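Staldale Two-Arm Bench: Set-up Guide
Farkow Community Workshop
Last revised October 5, 2024

Section 4: Laying the grid and making your first pick

By now you have both arms bolted down (Section 2) and talking to their controllers (Section 3). This is the part where the bench starts to feel like a robot bench, and it's our favourite bit of the whole build! You'll cover the work surface in brown paper, tape out a grid, teach a few points and pick up your first object. All you need is an evening and a bit of patience with tape.

You will need

Brown kraft paper, wide enough for the whole surface
Blue tape that peels off cleanly
Steel rule, long straight edge and pencil
Both teach pendants
A shallow tray and a few household objects

4.1 Laying the paper

1. Press the emergency stop on both pendants before you lean over the bench. Leave them pressed until step 9.

2. Sweep the surface. A single washer under the paper will throw your heights out, and you'll spend an hour blaming the software.

3. Roll the paper out from the far end, cutting around the base plates as you reach them. Leave the bolt heads uncovered so you can check them later.

4. Pull the paper flat and tape the outside edges.

5. Mark the edges every 229 mm in both directions. The odd number is what our first layout came out to, and every program in the Volel folder now depends on it. If you choose your own spacing, change the value called SQUARE at the top of each program.

6. Run the tape lengthwise first, then crosswise. Keep the same side of the tape on the pencil mark each time.

Note: Don't fuss over the part squares at the edges. The programs only use grid corners you have taught.

4.2 Teaching the corners

7. Put the pendants on the side table, screens up, with the stop buttons where you can hit them without looking. Keep their cables off the paper.

8. Decide which arm you're teaching and park the other one well clear. Sharing the space comes later, in Section 6.

9. Release the stops, log in (the PIN on a fresh install is 1234 – please change it) and set the speed to 10 per cent.

10. Jog the gripper, fingers down, to the nearest grid corner. Stop when the tips just clear the tape and save the point as G1.

11. Do the same at two more corners so the three points make a big L. The wider the L, the better your accuracy across the rest of the grid.

12. Run CHECKGRID. The arm visits each corner you taught and pauses above it. It's a lovely thing to watch the first time!

Caution: Keep hands and sleeves off the paper whenever an arm is live, even at low speed. One person holds the pendant and that same person calls the moves.

Caution: Look at the cables at the wrist during CHECKGRID. If a loop pulls tight or catches on a joint, stop and re-route it before you go on.

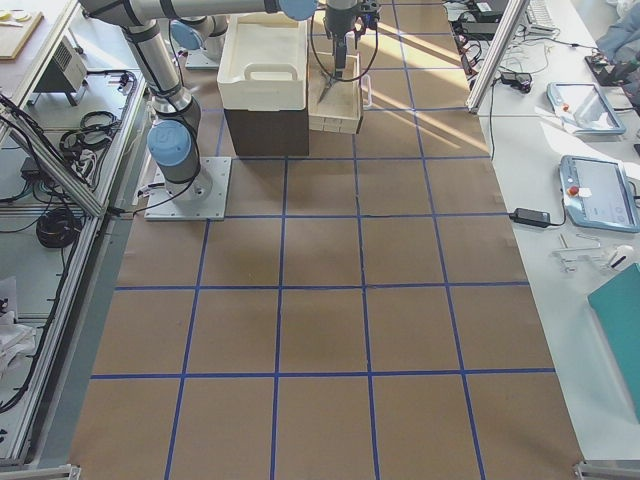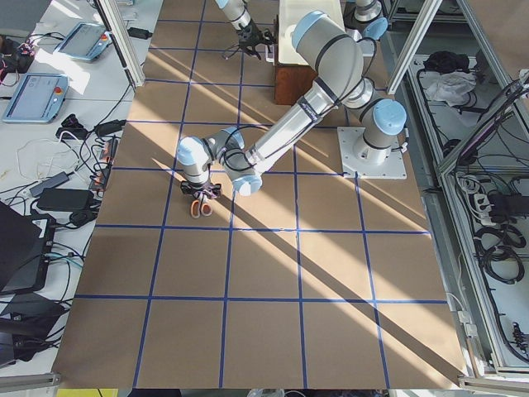

The taped bench with the pendants on the side table. First picture: the gripper above the wooden tray. Second picture: scissors in the gripper, over the grid.

4.3 Your first pick

13. Choose something easy to grip. A wooden block is the easiest, and scissors are a great second go because the handles make you think about where the fingers should land. Close the blades and set them down on one square.

14. Jog to a spot straight above the object and save it as ABOVE. Lower until the fingers sit either side of it and save that as GRIP.

15. Close the gripper on its lightest setting. Raise the force one step at a time until the object lifts without slipping.

16. Move over the tray, save the point as DROP and open the gripper from just above the tray floor. Approach from high up so you clear the sides.

17. Run PICKONE from start to finish with your hand on the stop. If it goes well, run it again – you'll want to anyway.

Note: Sun on the bench is fine for taught points, but it can confuse a camera. If you're adding the Hoarau vision kit from Section 7, hang a blind first. Bright stripes across the paper can look a lot like edges to it.

4.4 If something is off

Arm drifts away from the tape toward the far end: re-teach the third corner. It was probably too close to the first two.

Fingers scrape the paper: the paper has lifted or the GRIP point is too low. Flatten it, then raise the point a little.

Error 473 on the pendant: the arm has been asked to reach past its limit. Move the tray closer and teach DROP again.

Tape peeling at the crossings: press it down with the back of a spoon. Replace any strip that has shifted, then repeat steps 10 to 12.

Save your points under your own name before you shut down. Go on to Section 5, Swapping the gripper fingers.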